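Jobs > Part-time > Hospitality
3 comments | 12 shares

Table clearer wanted, Gasby

Gasby needs someone to keep its tables clear for 3 hours each afternoon, starting in June. You will collect cups, wipe up rings and remain polite to people who say they were still drinking that. Pay is 770 a month, plus all the coffee you can face by then.

No experience needed, but you should be able to walk past an abandoned cup without walking past it. Apply to Svenja Grube before 2 pm, when she gets busy. 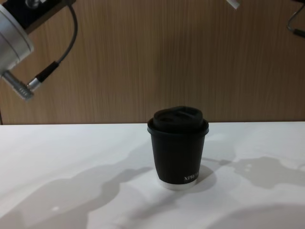

Black cup, lid on, white table. Your first case.

Ask for Svenja at the counter.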